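Ticket 978: Pension dearness relief not showing in March payment
Status: Open, waiting on payroll vendor
Opened by: Meenakshi Achari
Assigned to: Jacinto Ledesma

Problem as reported: The district pension office in Gurthorpe loaded the new relief rate before the March run. Retired staff in the old Arellano grade got the payment at the old rate. Working staff got the new rate with no trouble. The portal shows the new rate for both groups, but the pay slips do not match it.

Number of pensioners affected: 216

Log

Jacinto Ledesma: Checked the rate table. The new rate is there and is marked active. Checked three pay slips by hand and all three used the old rate.

Jacinto Ledesma: Ran the March file again on the test server. Same result. The Jirkix pay module reads the pensioner rate from its own copy of the table, and that copy was last updated before the order came through.

Nayeli Zamudio: Copied the table over by hand on the test server and reran. Of the 216 records, 156 came out right. The other 60 still show the old rate. All of the 60 have a blank retirement code.

Attachments on this entry: 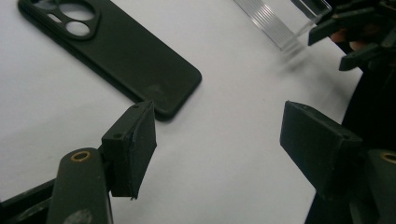
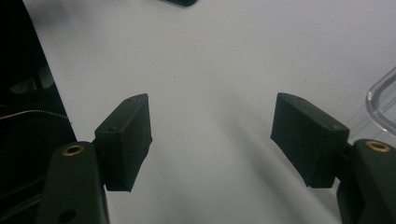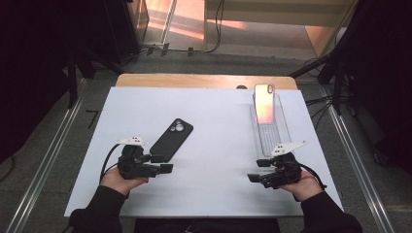

Meenakshi Achari wrote back that the blank codes belong to people who retired before the office moved off paper, and that their service books are in the Cliton record room. She asked that no arrears go out until those codes are filled in, as a partial run last time left two sets of totals that the audit office would not accept.

Jacinto Ledesma: Agreed. Arrears run is on hold. Sent the list of blank codes to Cliton.

Citlali Cortés: 2000 is the default code the module puts in when the field is blank. It has no rate tied to it, so it falls back to whatever was in force before. Please do not delete it, other reports use it. I have asked Jirkix support if the default can be pointed at the current rate.

May 27, 2024
Nayeli Zamudio: Codes received from Cliton for part of the list. Loading them on test first. The help desk can tell callers that the difference will be paid as arrears and that they do not need to file a new form.

Next step: full test run once the remaining codes are in, then sign-off from Meenakshi Achari.

Contact the help desk | Copyright Gurthorpe District Pension Office | Back to top

This site uses cookies to keep you signed in. Accept | Settings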